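斯肯登斯特德大学与佩特利学院签订学分转移协议

供立即发布
11/1/19

斯肯登斯特德大学(Skendunstead University,以下简称“大学”)和佩特利学院(Petley College,以下简称“学院”)今天共同宣布,两校已经签订一份学分转移协议。按照这份协议,在学院完成前两年课程的学生,可以把已经得到的学分带到大学,直接进入本科第三年学习,不需要再一次上内容相同的课,也不需要为这些课再一次付学费。

协议从下一个学年开始生效。第一批申请在三月开放。

两校之间的讨论持续了很长时间。在过去,从学院转到大学的学生必须一门课一门课地提出申请,由大学的各个系自己决定是否承认。同样一门课,有的系承认,有的系不承认,有的系今年承认而明年不承认。学生往往在搬家和注册之后才收到最后的决定。根据两校共同整理的名单,这一次一共有115门课程被写进对照表,对照表是协议的附件,对两校都有约束力。

大学教务副校长安居·阿胡贾(Anju Ahuja)表示:“我们的校董会在去年的会议上问了一个很简单的问题:为什么一个学生在河的那一边学过统计学,到了河的这一边还要再学一次统计学?我们当时没有很好的答案。现在我们有一张表,任何一个学生都可以在申请以前看到它。”

阿胡贾副校长还指出,协议没有降低大学的毕业要求。转入的学生仍然必须在大学完成本科第三年和第四年的全部必修课,并且必须在大学写毕业论文或者完成毕业设计。对照表里的每一门课都经过两校教师的审查,审查的内容包括教学大纲、考试试卷和评分的标准。

学院院长罗尔·海尔茨(Roel Geerts)对协议表示欢迎。他说:“佩特利的学生里面有很多人一边工作一边读书,有很多人是家里第一个上大学的人。对他们来说,多读一个学期不是一件小事情。一个学期就是一份房租,就是几个月没有工资。我在这个学院工作很久,见过一些非常好的学生,因为学分的问题最后没有去读本科。我希望以后我少见到这样的事。”

协议的主要内容

第一,课程对照表。对照表按照学科排列,由数学与统计、自然科学、工程基础、商科与会计、语言与写作、社会科学和健康科学七个部分组成。每一条写明学院的课程名称、大学的相应课程名称、学分数和最低成绩。学生的成绩达到或者超过最低成绩,学分就自动得到承认,不需要任何老师的签字。

第二,答复的期限。学生提交完整的材料以后,大学的招生办公室必须在三个星期之内给出书面的答复。答复里必须写清楚哪些学分被承认,哪些没有被承认,以及没有被承认的原因。如果招生办公室没有在期限之内答复,学生按照对照表提出的学分视为已经被承认。

第三,申诉。学生如果对决定不满意,可以向两校联合设立的学分评议小组提出申诉。小组的成员由两校各自任命,双方人数相同,主席由两校轮流担任,第一年由大学一方担任。小组的决定对两校是最终的决定。

第四,课程改变时的保护。如果大学或者学院改变了一门课的内容,这门课在对照表里的位置不会马上被取消。已经注册了这门课的学生,仍然按照他们注册时候的对照表处理。两校必须在每年三月把改变通知对方。

第五,费用。大学不再对学院的学生收取学分评估费。转入学生的学费标准与大学的其他本科生相同。 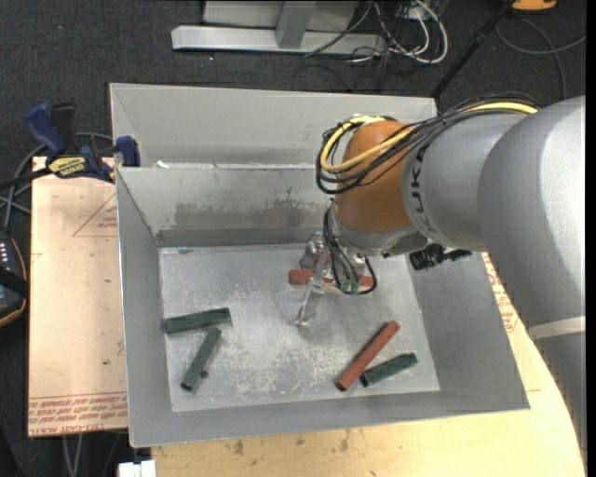 关于工程基础这一部分,两校花的时间比较多。学院的课程偏重实践,大学的课程偏重理论,两边的教师一开始对实验课的学分怎样计算有不同的看法。最后双方同意,学院的实验课可以代替大学第二年的实验课,但是学生需要在入学以前的暑假参加一门短的数学桥梁课程。桥梁课程由大学提供,学生不用付费,上课的地点在学院的校园,这样住在佩特利的学生不需要每天坐车到斯肯登斯特德。

大学工程学院副教授佩特里克·科曼(Petrică Coman)是这一部分的大学方面负责人。他说:“我必须承认,开始的时候我是有怀疑的。我请学院的同事把考卷寄给我,我自己做了一遍。题目不比我们的容易,只是问的方法不一样。我担心的是微分方程,所以我们设计了桥梁课程。我自己会教其中的一部分。”

在商科与会计这一部分,情况比较简单,因为两校的课程本来就参照同一个职业资格的要求。在语言与写作这一部分,大学同意承认学院的学术写作课,但是如果学生要进入新闻专业,他们还需要提交一份作品集。

健康科学的部分目前只包括基础课程。护理专业的临床实习时数不在这一次的协议之内。两校计划在下一个学年继续讨论这个问题,讨论需要专业注册机构参加。在得到结果以前,护理专业的学生仍然使用现在的个别申请办法。

学生怎样申请

学院的学生可以在第二年的任何时候与学院的转学辅导办公室预约。办公室会帮助学生按照对照表检查已经完成的课程,并且打印一份学分预览。这份预览不是正式的决定,但是大学招生办公室在作出正式决定的时候会把它作为参考。

正式的申请需要以下材料:学院的官方成绩单、有效的身份证明、所选专业的申请表,以及工程和新闻专业另外要求的文件。以前必须提供的每门课的教学大纲,现在不需要提供,这些大纲已经由学院统一交给大学保存。

已经离开学院的学生也可以使用这份协议,条件是他们的课程出现在对照表里面,并且成绩达到最低要求。对于很久以前完成的计算机课程和会计课程,大学保留请学生参加一次简短面谈的权利。

学院转学辅导办公室主任费文·安巴耶(Feven Ambaye)说:“我的同事们每年最忙的工作是给别人写信,问某一门课能不能算。现在我们可以用这个时间和学生谈话,谈他想学什么,他家里能不能支持,他住在哪里。我请学生不要等到最后一个星期才来找我们。请早一点来,哪怕你还没有决定专业。”

奖学金与交通

为了配合协议的实施,阿瓦斯蒂教育基金会(Awasthi Foundation)将设立一项转学奖学金,提供给从学院转到大学的全日制学生。奖学金的选择主要看学生的经济需要,成绩只作为基本的条件。基金会将在申请开放的同时公布详细的条件和表格。已经得到其他奖学金的学生也可以申请,但是总额不能超过学生一年的学费和生活费。

学生的交通也是两校讨论的一个题目。从佩特利到斯肯登斯特德的公共汽车在晚上的班次比较少,参加晚间实验课的学生常常赶不上最后一班车。两校已经与莫特客运公司(Moter)达成一致,在学期中间,206路公共汽车在晚间增加一个班次,持有两校任何一方学生证的乘客可以享受学生票价。车站的位置没有改变,学院一端的车站在图书馆的门口,大学一端的车站在学生中心的南面。考试周的时间表会单独公布。

校董会与预算

大学校董会已经批准了这份协议。在批准之前,校董会的财务小组要求大学行政部门说明,取消评估费以后的收入减少怎样解决。行政部门的答复是,评估费的收入大部分用在评估工作本身,当人工评估的数量减少以后,这一部分的开支也会减少。校董会接受了这个说明,同时要求行政部门在协议实施的第一年结束以后提交一份书面报告,内容包括转入学生的人数、他们的成绩、他们是否按时毕业,以及各系增加的教学负担。报告将向公众公开。

校董会中的学生代表乌切娜·奥拉尼扬(Uchenna Olaniyan)投了赞成票,但是她也提出了一些保留的意见。她说:“我支持这份协议,因为它对学生是公平的。但是学分只是问题的一半。转来的学生在第三年才到,宿舍已经分完了,小组作业的同伴已经互相认识了,有的课在第二年就要选好。我在会议上请大学给转学的学生保留宿舍的名额,也请各系推迟选课的截止日期。行政部门答应研究,我会继续问。”

大学方面确认,宿舍名额的问题已经列入住宿办公室下一次的工作会议。关于选课的截止日期,注册办公室正在与各系商量,在申请开放以前会有一个说明放在转学的网页上。

两校的财政来源不同,协议没有改变任何一方的拨款方式。学院按照注册学生得到的经费,在学生转走以前仍然属于学院;大学从学生注册本科第三年开始计算。双方认为把这一点写清楚是有必要的,因为过去的一次类似的讨论就是在这个问题上停下来的。

以后的安排

协议的有效期限满了以后,如果双方都没有书面提出反对,协议将自动延长。任何一方如果想要退出,必须提前一个完整的学年通知另一方,并且必须保证已经在学院注册的学生仍然能够按照对照表完成转学。

两校的教师将每年举行一次联合会议,对对照表进行检查。第一次会议在学院举行,主题是统计学和写作课的评分标准。学生代表可以参加会议并且发言。

有意了解协议的学生和家长,可以参加两校联合举办的说明会。说明会在两个校园各举行一次,内容相同,有手语翻译。时间和教室将在两校的网站上公布,不需要提前报名。

关于斯肯登斯特德大学

斯肯登斯特德大学是一所公立大学,提供人文、科学、工程、商科和健康等领域的本科课程和研究生课程。大学由校董会管理,校董会的成员包括地方代表、教师代表和学生代表。

关于佩特利学院

佩特利学院是一所两年制的公立学院,提供职业课程、成人课程和大学预备课程。学院在白天和晚上都开课,允许学生用非全日制的方式完成学业。

媒体联系

记者如果需要采访阿胡贾副校长或者海尔茨院长,请与大学新闻办公室或者学院院长办公室联系。课程对照表的全文和协议的全文可以向上述两个办公室索取。关于转学奖学金的问题,请直接联系阿瓦斯蒂教育基金会。关于公共汽车时间表的问题,请联系莫特客运公司的乘客服务部门。

(完)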